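Chess corner at Jumwood hall gets its makeover, minus the chairs

The games corner at the Jumwood community hall has new walls, a new look underfoot and a chess set, and will open to players in September. Chairs are expected later.

The refit cost 2881 dollars against a budget of 3000, a result that organizer Ayanda Van der Merwe called "the closest thing to a brilliancy I have ever played." Most of it went on the marble-look surface and the terrazzo-style wallpaper, which won a vote of hall members over a plain beige that had its own loyal following.

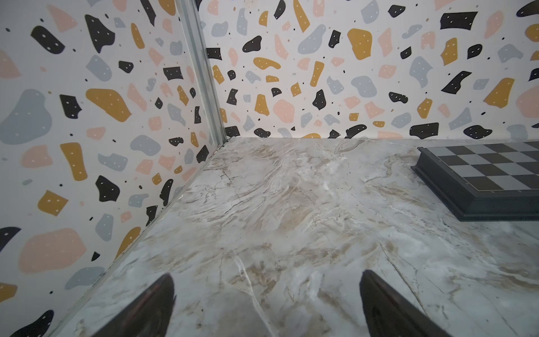 Opinion on the wallpaper remains split. Supporters like the mustard and pink. Opponents say it is hard to think nine moves ahead with that going on behind your opponent's head, although several of them were not known for thinking two moves ahead in front of the old paint.

The folding chess box lives in the corner between games, shut, with its checkered side up. Van der Merwe has asked players to put it back that way - and to check under the radiator for pawns before they go home.
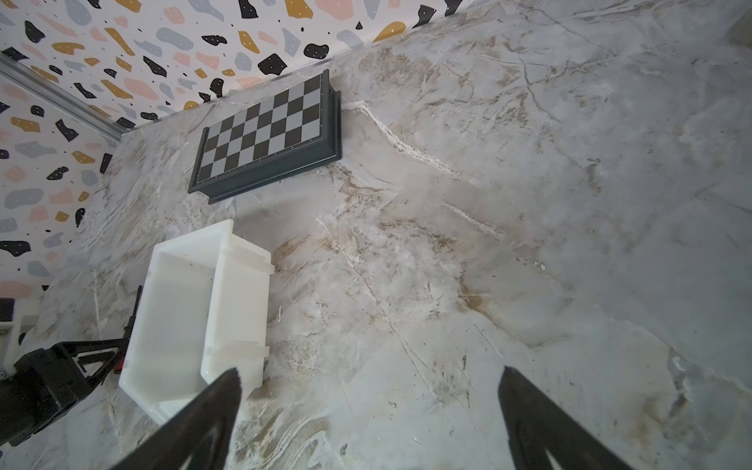 The chess box, closed, against the new wallpaper in the Jumwood games corner.

Some 300 people used the hall's old games table last year, by the sign-in book, though one regular signed in as Torkatitz the Terrible on most evenings and may have been counted more than once. Play starts at 6 p.m. Bring a cushion.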